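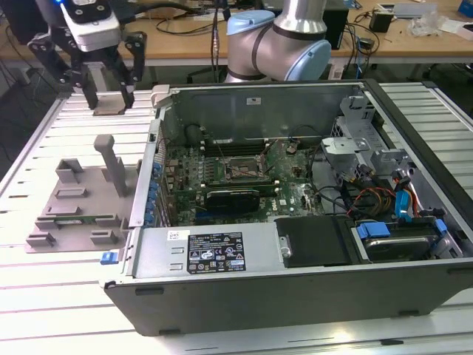 Dell tower on its side, side panel off, ready for the processor and memory.

How to Put a Processor and Memory Back in a Desktop Tower

Posted April 22, 2022, in the Vunarton repair guides

These steps cover putting a processor and memory into a full-size Dell tower with the motherboard left in the case. Most office towers of this kind go together the same way, but check the service manual for your model before you buy parts. The wrong memory will not fit the slot, and the wrong processor may fit the socket and still not start.

Allow 40 minutes the first time. If the heatsink is already off and cleaned, the job itself takes closer to 10.

What you need

A Phillips screwdriver, medium size
Isopropyl alcohol and lint-free wipes
Thermal paste (we stock Tuteo, any non-conductive paste will do)
An anti-static wrist strap
A tray or holder for the loose parts
A flashlight

Step 1. Lay the case down

Shut the computer down, switch off the power at the wall, and unplug everything from the back, including the network cable. Hold the power button in for five seconds to drain what is left in the supply. Lay the case on its side with the removable panel facing up and take the panel off.

Clip the wrist strap to bare metal on the chassis. Paint does not make a good contact, so pick an unpainted edge.

Step 2. Find your way around

Look the board over before touching anything. On this layout the graphics card is below the socket and can stay where it is. The blue plastic parts are the ones meant to be moved by hand: the clips along the expansion slots, the release latch by the power supply, and the clips on the hard drive. You will not need any of them for this job. Leave the drive cables plugged in unless one of them crosses the socket.

If thin wires run close to the socket, move them aside and hold them with a twist tie. A wire caught under the load plate is easy to miss and can bend the frame.

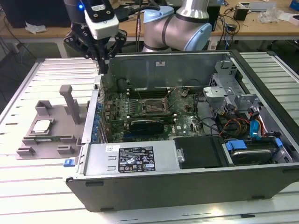

Step 3. Set out the processor

Keep the processor in its holder until the socket is open. It should rest flat with the metal heat spreader up, somewhere it can't slide or get knocked to the floor. Pick it up by the edges only. Skin oil on the contacts underneath can cause faults that are hard to trace later.

Wipe old paste off the heat spreader with alcohol and let it dry. Check the underside under good light. If there is paste on the contacts, clean it off with a fresh wipe and very little pressure.

Do the same check on the memory. A smear on the gold edge comes off with a dry wipe. Do not use a pencil eraser, which leaves crumbs in the slot.

Step 4. Open the socket

Press the lever down, move it out sideways from under its tab, and let it rise. Lift the load plate until it stays open by itself. Shine the flashlight across the socket at a low angle. The contacts should make an even pattern. One that catches the light differently from its neighbors is probably bent, and you should stop there.

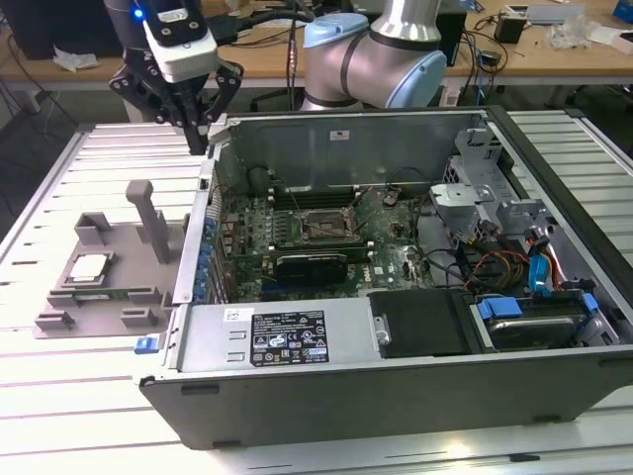
Keep the socket open for as short a time as you can. Dust that falls in has to come out with a hand blower, never with a cloth or a brush. If you are called away, close the plate.

Step 5. Seat the processor

Find the small triangle on one corner of the processor and match it to the mark at the socket. Line up the notches on the edges too. Lower it straight down and let go. It needs no pushing. If it rocks, lift it out and start over.
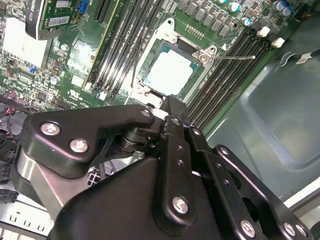 Check the seating before you close anything. The processor should be level on all four sides, with no corner riding up on the socket wall. With the load plate still open you can see the whole silver heat spreader and the thin blue-green border around it, and that border is the part to look at. Any gap or tilt shows there first. Then lower the plate, bring the lever down, and hook it under the tab. The lever takes firm pressure near the end of its travel.

Step 6. Fit the memory

Open the latches at the ends of the slot. Match the notch in the module to the key in the slot and press down on both ends until the latches close. With a single module, use the slot the manual lists first. On many boards that is the one with the white latch.

Step 7. Finish up

Put a small dot of paste in the middle of the heat spreader, fit the heatsink, and tighten its screws in a cross pattern, a few turns each. Plug the fan back in. Replace the side panel, connect power, and start the computer. The first start may be slow while the board checks the new memory.

Parts for this guide are in the Babalola kit, stock number 3161.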